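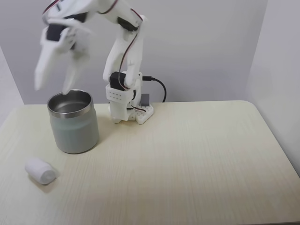 One of the small arms at the cup station.

Equipment Planner / Buyer, part time to start
Skoltwood workshop, Driltero automation group

We need somebody to run the buying side of our small arm stations. Right now it's being done by whoever has a minute, and it shows. Orders go in late, we pay rush shipping on screws, two people buy the same power supply. Needs to stop before the September budget goes in.

Posting this fast so please excuse the rough edges. Ask if something's not clear.

What we have

Tabletop arms, white printed parts, black servos, light wood tables. Simple stuff, cheap to fix. They do pick and place practice on everyday objects, mostly cups and small soft things. We have 5 stations running and want 13 by the end of next budget year. Getting from one number to the other is the job, more or less.

Project is called Cavadine. You'll hear the name a lot.

What you'd be doing

Keep the parts list. One list. There are currently several and they disagree.

Get quotes for servos, wire, brackets, cable, filament, tables. Compare them properly, incl. shipping and how long things really take to show up.

Work out what a station costs. Last time Refugio Tovar sat down and counted every line on the order sheets he got to 306 lines, and a good many were things we already had on a shelf. We'd like that number to go down.

Plan spares. Which parts wear out, how many to hold, when to reorder. Servos first, then gripper fingers, then everything else.

Decide print vs. buy with the shop. Brackets and links we print. Base plates we print, but there's an argument for ordering them. You'd settle the argument.

Write the budget request with Berenice Bermúdez. She does the money, you bring the numbers and the reasons. She will ask why for every line so have it ready.

Walk the stations once a week and write down what's loose, cracked, missing or held on with tape. 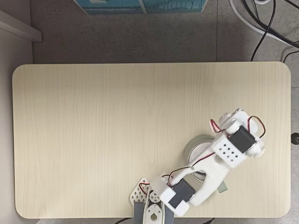
Arm, table, cables. All of it has to be on somebody's list.

Not part of the job: programming the arms, training anyone, fixing servos. Mal-soon Hyun runs the bench and has her own people for that. You'd be talking to her every day though.

Who we're looking for

Someone who has bought equipment for a shop, a lab, a school, a small plant, anything like that. Two years or so is plenty. If you did it for a kitchen or a theater and were good at it, apply anyway.

You should be OK with spreadsheets. Nothing fancy. Sums, sorting, a lookup here and there. We use Oda for purchase orders, you won't know it, it's ours and takes an afternoon to learn.

You should be able to call a supplier and get a straight answer on a delivery date. This matters more than the spreadsheets.

Helpful but not needed:
Knowing one servo from another
Having run a 3D printer, or at least having cleaned up after one
Spanish or Korean, half the shop speaks one of them
Having written a budget request that got turned down, and then one that didn't

No degree asked for. Don't send a transcript.

Hours and pay

Part time for the first 2 months, mornings, 8:30 to 1. After that full time if the September request goes through. We expect it will, but it isn't signed and we're not going to tell you it is. Pay is hourly, on the shop's planner scale, we'll give you the rate in the first phone call so you don't waste a trip.

On site. You need to see the tables and the shelves, can't do this one from home. There's parking behind the building and the bus stops out front.

Light lifting. Boxes of filament, a tabletop now and then with someone on the other end. Tell us if that's a problem, we'll work it out.

First weeks, roughly in order

Count the shelves. All of them, includng the gray cabinet.
Merge the parts lists.
Price one full station from zero.
Price one rebuild, meaning same table, new arm.
Sit down with Mal-soon and Berenice and decide which eight we build first and what can wait.

That last one will take longer than it looks. Tables alone have a slow lead time and the floor plan isn't settled. Power too, we don't have outlets on the north wall yet and the electrician needs a drawing from us. If you've planned around that kind of thing before, say so in your note.

How to apply

Send a resume, one page or two, and a short note. In the note tell us about one thing you bought that turned out to be the wrong thing, and what you did next. A few lines, no essay.

Hand it in at the Skoltwood front desk or mail it there, attention Marisol Esquivel. Put "Cavadine buyer" on the envelope or it ends up in the general pile. Marisol sets up the calls. Nicanor Meléndez and Berenice do the interviews, one visit, under an hour, plus a walk around the stations.

We'll read them as they come in and stop when we've found the person. Sooner is better. Everyone who applies gets an answer, might be a short one.

Current Driltero staff can apply, just tell your lead first.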